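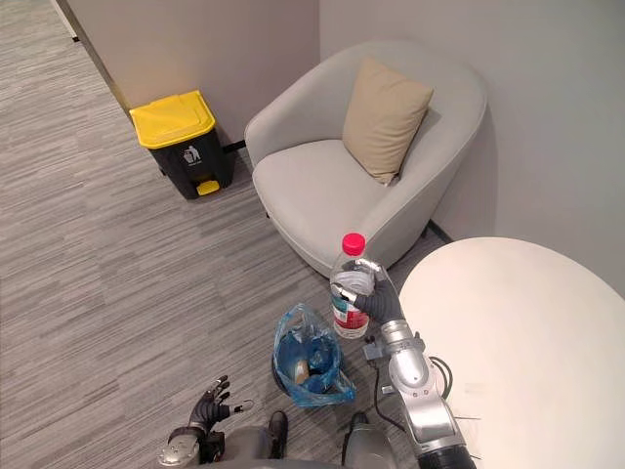
3.2 Setting

Filed under: Workplace Research / Shared Areas
19 April 2021
By the Dolgate Waste Study Group

The lounges at Zandska were surveyed in November, after the desk bins had been taken out. There were 34 of them across the two buildings, each fitted with the same few pieces: tub armchairs, a round table and carpet tiles. Staff used them mainly for short breaks. Most of what they threw away was drink packaging, and plastic water bottles were often left with a little still in them.
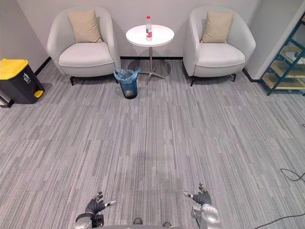 Bin position was recorded on a floor plan before each count. At Elov, where we ran the pilot, bins had been put by the doors and people seated further in tended not to get up. In the Zandska lounges the containers were kept back against the wall, close to the armchairs, which left the middle of the carpet clear for walking apart from the odd loose cable. We noted cables separately as a trip hazard.

Figure 3. Lounge at Zandska, with a blue translucent bag held over the open black wastebasket between armchair and table.

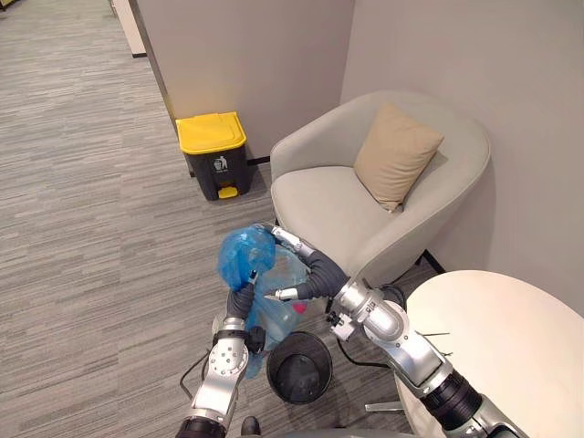 3.3 Collection and sorting

Bags were tied, labelled by room and weighed on the same day. We sorted 200 bags by hand into bottles, cups, paper and other waste. Bags that had split were weighed but left out of the sort.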